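Sorting the Wash: what we learned from one very full laundry corner

Project report by Grigore Pascu, Kusside house group

I should say at the start that I picked this topic thinking it would be the easy one. Other people on the module were doing transport surveys and water use on the allotments, and I thought, well, I already do laundry, so half the work is done! It was November before I admitted I'd got that wrong.

The question we set ourselves was simple enough. In a shared house, where do clothes go between being taken off and being put away, and why do so many of them get stuck on the way? There were 5 of us in the house (counting me) and we agreed to keep a diary of the laundry corner for 3 weeks. Every time somebody put something down there, picked something up or moved somebody else's things to get to their own, they wrote a line in the notebook. I typed up the lot and it came to 2,778 words, including two arguments about socks which I've left out of the appendix.

What we found

The first thing that jumped out of the diary was how often the word "on" turned up. Clothes went on the chair, on the box, on the other clothes. Hardly anyone wrote "in". We had two perfectly good baskets at the start and they filled up in the first few days, and after that any flat-ish surface was fair game. Bulky things with packing still round them were the worst for this, as they sit there looking like a shelf and people treat them like one.

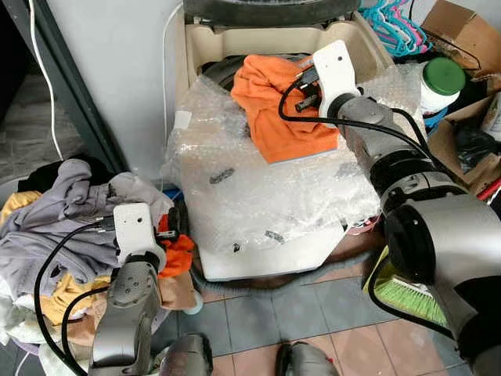
Orange cloth bunched up on the bubble wrap, with the laundry pile off to the left.

I find bubble wrap oddly annoying as a surface. It's slippery, so a folded T-shirt slides off, and you end up scrunching things just to make them stay put. Then they're creased, and then (this is in the diary several times, in at least three people's handwriting) somebody decides they must be dirty and they go back in the wash. I did this myself with a clean pillowcase and didn't notice until I read my own entry.

The second thing was colours. Bright things got claimed quickly. Greys, pale purples and anything off-white just sank into the pile and stayed there, sometimes for the whole length of the diary. My guess is that you spot an orange thing from the doorway and grab it on your way past, but a greyish one you have to dig for, and no one digs before breakfast.

What we tried

In the last week we made changes. We called the plan Skumari, which was the name of a board game we were all playing at the time and has nothing to do with washing. It had 2 rules. Nothing gets put down on anything still in its wrapping, and anything clean gets folded before it leaves the kitchen table.

The first rule worked nicely for a few days and then slipped. The second went better than I expected, mostly thanks to the radio being in the kitchen, so folding turned into a sit-down job with tea. Entries with the word "whose?" in them dropped off a lot that week, though I know one week is not much to go on.

Things I'd do differently

I'd start the diary before telling everyone what it was for. People got tidier the minute the notebook appeared, so the first pages are a bit suspicious. I'd also ask for times as well as notes, as I couldn't tell whether the big heaps built up in the evening or over the weekend. My tutor asked about that straight away and I had nothing to show her.

And I'd get a third basket at the beginning, a big one with handles. We talked about it all the way through and still haven't bought it. The notebook is in the drawer under the kettle if anyone from next year's group wants a look, and the typed version is with the rest of the Kusside folders.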